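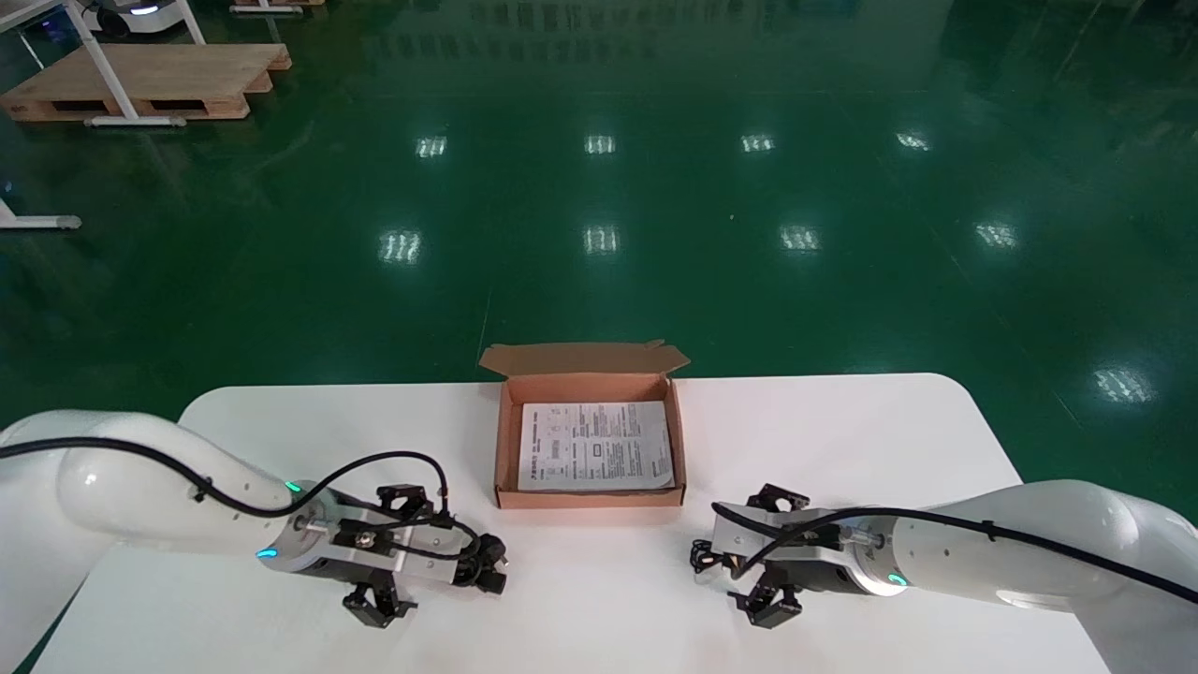
Box open, instruction sheet inside, one of the tables at Danivero.

I went along to the Danivero open day in Skakdale on Tuesday, mostly because I have a soft spot for packaging (yes, really!) and the bus from Jedness stops right outside. Entry was 2 dollars and they gave me visitor sticker 108, so I wasn't the only one.

What I liked best was the plain brown cardboard box with its lid folded up at the back and the instruction sheet lying inside - it fills nearly the whole bottom, all tiny dense print and little diagrams. I could have stood there reading it for ages. And that floor! Shiny dark green, going back forever.

Coffee was in the Van Damme room afterward, and the line was long, so I skipped it and caught the 181 home.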